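Posted in: Small Shop Life

So I finally sat down and sorted out the counter display for the snack table, and it has eaten my entire Sunday, 14/08/2022. I'm not even sorry — I love this kind of fiddling!

The clear tiered stand is the Welex one I'd been eyeing since March. It cost me 30 dollars, and being see-through it doesn't make the table feel crowded.
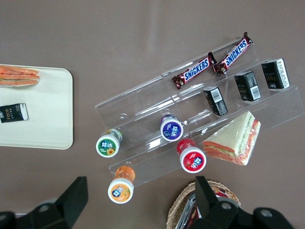 Candy goes up top, Snickers end to end, and then the little black tissue packs a step down. I went back and forth on that for ages (tissues up top looked so serious).

The long wrapped sandwich gets the cream tray. It's too long for the stand, and folks like to pick them up and look them over anyway.

Still deciding about the wicker basket. My heart says fruit — my sister says receipts. More tomorrow if I have any energy left!

Comments

Love a tiered stand, mine has lasted through two moves.

Do the tissues sell? I can never shift them.

Team fruit!

Recent posts
Drokar shelf labels, one year on
A morning at the Tundstead market
Repainting the back door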